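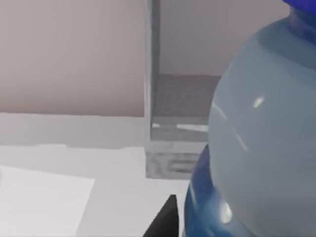
2 min read

Oct 2, 2026

Quick one before the school run. Kettle's on, toast is burning a bit, fine.

So I gave up squash in February. Not the sport, the stuff you put in water. Then gave up fizzy, then the second coffee, and what I was left with was tap water and a bad mood. Wrote about it at the time and Jummai Ekpo left a comment saying give it 100 days. I did not give it 100 days. I gave it maybe until the first warm weekend and then drank a whole can of something orange in the Clarkon car park.

But I went back to it. And it's stuck, mostly, so a few notes for the people who keep emailing (hello Fatima).

Mornings are easy. Big glass while the kettle boils, done, no thinking. Afternoons are where it goes wrong. Three o'clock, desk, headache coming, and I want sugar. Best thing I've found is getting up and walking to the kitchen at the far end of the office. The walk does more than the water I suspect. Ibrahim Ezeani sits by the door and now thinks I'm avoiding my emails. Correct.

Cold matters. Room temp water tastes of room. I keep a jug in the fridge door at home and the kids empty it and put it back empty, every single time, so there's a second jug behind the milk that they havent found.

Slices of cucumber – no. Tried it, tasted like a salad had been in there. Mint is OK. Frozen berries are good but you end up with pink teeth in meetings. Lemon is fine if you remember to buy lemons, I don't.

Apps. I tried Zekitz for 7 days and it buzzed at me during a funeral. Deleted it in the car. Danjuma swears by his, he's got a streak of more than 1,042 glasses and brings it up at dinner. Good for him. I'd rather just drink when I'm thirsty, plus one with every meal.

Has it changed my life? Skin the same. Sleep slightly better, but I also stopped reading the news in bed so who knows. Headaches definitly down. Wee breaks up, massively, plan your motorways round it. We did the drive to Allilwood in August and I now know every services on that road, ranked. The one with the farm shop wins – clean loos, decent sausage rolls, parking a nightmare.

Saving a bit too. Never added it up properly, but the weekly shop has stopped having that bottom layer of bottles in the trolley and my shoulders are grateful.

Still have a ginger beer on a Friday-type evening. Not sorry.

Next post is the shed roof, if the felt turns up. Right, toast is properly black now, got to go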